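Automatische Hühnerklappe Mesden Bikano

November, Redaktion Kelach
Zuletzt aktualisiert: November
38 Kommentare

Wir führen die Bikano jetzt doch. Wer unseren Katalog länger kennt, weiß, dass wir uns bei elektrischen Stallklappen zurückhalten, und daran hat der Prospekt von Mesden wenig geändert. Dort steht, man könne nach der Montage »wieder ausschlafen und verreisen«. Ausschlafen vielleicht. Verreisen ohne Nachbarn, der abends in den Stall schaut, würden wir mit diesem Gerät nicht und mit keinem anderen, das wir kennen.

Geliefert werden eine Schieberplatte aus Aluminium, zwei Führungsschienen, der Antrieb mit Zugschnur, das Steuergerät und ein Lichtfühler mit einem Meter Kabel. Die Durchlasshöhe beträgt 38 cm. Für Zwerge und normale Legehybriden reicht das gut, für einen ausgewachsenen Brahmahahn ist es knapp, er muss den Kopf einziehen, und manche Hähne überlegen sich das dann jeden Abend neu. Mesden schreibt »für alle Rassen geeignet«. Das würden wir so nicht unterschreiben.

Die Grundausführung mit Batteriefach kostet 376 Euro, das Set mit Solarmodul und Akku 549 Euro. Beides ist viel Geld für ein Blech, das zweimal am Tag hoch- und runterfährt. Eine brauchbare Klappe gibt es für deutlich weniger, auch bei uns. 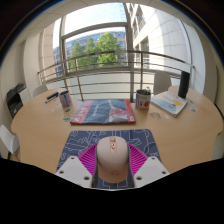
Steuerung: Uhr oder Licht

Das Gerät kann nach Uhrzeit, nach Helligkeit oder gemischt schalten. Bei reiner Uhrzeit müssen Sie alle paar Wochen nachstellen, sonst stehen die Hennen im Herbst im Dunkeln vor der Tür oder im Frühling eine Stunde zu lange drinnen. Die Umstellung auf Sommerzeit macht die Bikano nicht von selbst, obwohl das bei dem Preis zu erwarten wäre.

Der Lichtfühler arbeitet ordentlich, solange er richtig sitzt. Richtig heißt: außen, Nordseite, nicht unter dem Dachüberstand und auf keinen Fall im Schein einer Hoflampe mit Bewegungsmelder. In der Anleitung kommt die Hoflampe nicht vor. In den Rückmeldungen unserer Kunden kommt sie ständig vor, denn morgens um halb fünf geht das Licht an, die Klappe meint, es sei Tag, und der Fuchs ist um die Zeit noch unterwegs.

Am vernünftigsten ist die gemischte Betriebsart: abends nach Licht schließen, morgens nach Licht öffnen, aber nicht vor einer festen Zeit. Wir stellen 7:30 Uhr ein und lassen es den ganzen Winter so. Die Schwelle für das Schließen sollte man erst einmal niedriger wählen als ab Werk. In der Werkseinstellung schließt die Klappe bei bedecktem Himmel zu früh, und die Rangniedrigsten, die immer als Letzte hineingehen, sitzen dann draußen auf dem Wassereimer.

Eine Nachöffnung gibt es: Zehn Minuten nach dem Schließen fährt der Schieber noch einmal hoch und nach kurzer Zeit wieder zu. Klingt gut. Ob ein ausgesperrtes Huhn dieses Angebot annimmt, hängt vom Huhn ab. Junghennen begreifen es nach unserer Erfahrung lange nicht.

Einklemmschutz

Hier wird im Prospekt am dicksten aufgetragen. Der Antrieb stoppt, wenn die Schnur schlaff wird, fährt ein Stück hoch und versucht es erneut. Das funktioniert mit einer Hand, mit einem Holzscheit und mit einem kräftigen Huhn. Auf leichte Küken würden wir uns nicht verlassen. Der Schieber wiegt ja auch selbst etwas, und ein Küken mit wenigen Wochen hält nicht viel dagegen. Wer eine Glucke mit Nachwuchs im selben Stall hat, schließt in dieser Zeit bitte von Hand.

Der Marder ist der andere Fall. Ein Schieber, der nur an einer Schnur hängt, lässt sich von unten anheben, wenn nichts ihn sperrt. Mesden hat dafür zwei Kunststoffnasen in die Schienen gesetzt, die in der Endlage einrasten. Wenn die Schienen gerade montiert sind, halten sie. Sind sie um ein paar Millimeter verzogen, rasten sie nicht, und das Steuergerät meldet trotzdem »geschlossen«. Das halten wir für den größten Mangel am ganzen Produkt. Drücken Sie nach der Montage mehrmals von unten mit dem Finger gegen die Platte.
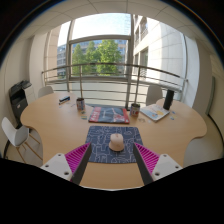
Nach dem ersten strengen Frost würden wir diese Probe wiederholen, weil Holzwände arbeiten und eine Schiene, die im Sommer gerade war, es dann nicht mehr sein muss.

Strom

Batterien: vier Stück, Größe AA, nicht im Lieferumfang. Mesden nennt keine Laufzeit in Monaten, nur den Satz »für eine ganze Saison«, ohne zu sagen, welche. Wir haben eine Klappe auf dem Prüfbrett 200 Mal auf- und zufahren lassen und danach im Warmen noch keine Warnung bekommen. Über einen Januar im Freien sagt das leider wenig. Nehmen Sie Lithiumzellen, Alkali lässt bei Kälte früh nach. Normale Akkus verträgt das Gerät nach Auskunft des Herstellers nicht, die Spannung sei zu niedrig.

Bei leerer Batterie bleibt der Schieber stehen, wo er ist. Steht er offen, dann steht er eben offen. Die Warnleuchte sitzt auf der Innenseite des Gehäuses und ist bei Tageslicht schlecht zu erkennen.

Das Solarset lohnt sich aus unserer Sicht nur für mobile Ställe und für Leute, die Batteriewechsel grundsätzlich vergessen. Das Modul ist klein und braucht Sonne, im Dezember unter Obstbäumen kommt dort kaum etwas an.

Montage

Rechnen Sie mit einem Nachmittag, nicht mit den 20 Minuten aus der Anleitung. Die Schrauben im Beutel sind zu kurz für eine Wand mit Dämmung. Bohrschablone liegt bei, ist aber auf dünnem Papier gedruckt und reißt. Unter der Schwelle muss frei bleiben, sonst sammeln sich Einstreu und Kot in der unteren Führung, und der Schieber setzt auf. Einmal die Woche auskratzen ist ohnehin Pflicht, mit Hobelspänen öfter als mit Häckselstroh. Kein Öl in die Schienen, das bindet den Staub zu einer Paste. Trockenes Silikonspray geht. 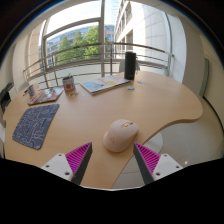
Tisch am Fenster

Im Vergleich

Die Klappe von Grímsdóttir, die wir ebenfalls im Programm haben, ist schwerer, hässlicher und kann weniger. Eine Nachöffnung fehlt, eine gemischte Betriebsart auch. Dafür verriegelt sie mit zwei Metallbolzen, und das Display lässt sich mit Handschuhen bedienen. Für einen festen Stall am Waldrand würden wir sie vorziehen. Die Bikano ist die bequemere Lösung für den Hausgarten mit dichtem Zaun, in dem jemand täglich vorbeikommt.

Eine App gibt es zur Bikano nicht, und wir vermissen sie nicht. Mesden kündigt seit zwei Katalogen ein Funkmodul an. Wir nehmen dafür keine Vorbestellungen entgegen.

Garantie und Ersatzteile

Auf den Antrieb gibt der Hersteller zwei Jahre. Schnur, Rastnasen und Fühlerkabel gelten als Verschleißteile und sind davon ausgenommen, wobei uns bei einem Fühlerkabel nicht einleuchtet, was daran verschleißen soll. Schnur und Rastnasen haben wir einzeln auf Lager, das Kabel bestellen wir bei Bedarf. Das Steuergerät ist verklebt und wird bei einem Defekt komplett getauscht.

Rückgabe unbenutzter Geräte wie üblich. Bereits montierte Klappen nehmen wir nur gereinigt zurück, und damit meinen wir auch die Schienen.

Lieferbar ab Lager Kelach, Grundausführung sofort, Solarset in zwei bis drei Wochen.

38 Kommentare · 4 Mal geteilt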